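May 2021

The Lapointe School of Music will open a second teaching site in Milville this August, the school announced. The building on Clislow Street will house 6 practice rooms, a percussion studio and a recital hall with 174 seats.

Enrollment at the main campus has passed 700 students, and evening lessons in piano and voice now carry a waiting list. The new site will offer both, along with beginning guitar, music theory and a chamber ensemble program for adults.

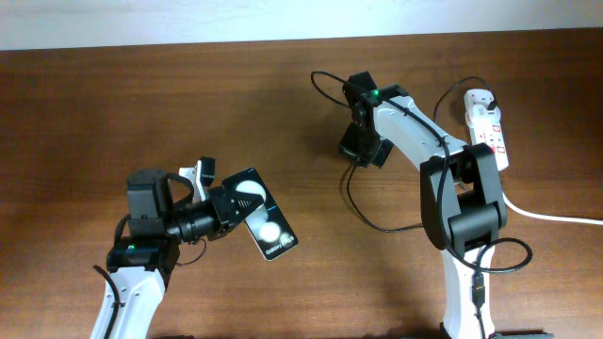 ## Registration and Auditions

Returning students may register first. Open registration follows 2 weeks later — no audition is needed for beginning classes. Students who wish to join the Juton Youth Orchestra, which will move its rehearsals to Milville, must prepare one solo piece and a major scale.

Tuition will be the same at both locations. Requests for financial aid should be sent to the registrar's office before the first day of classes.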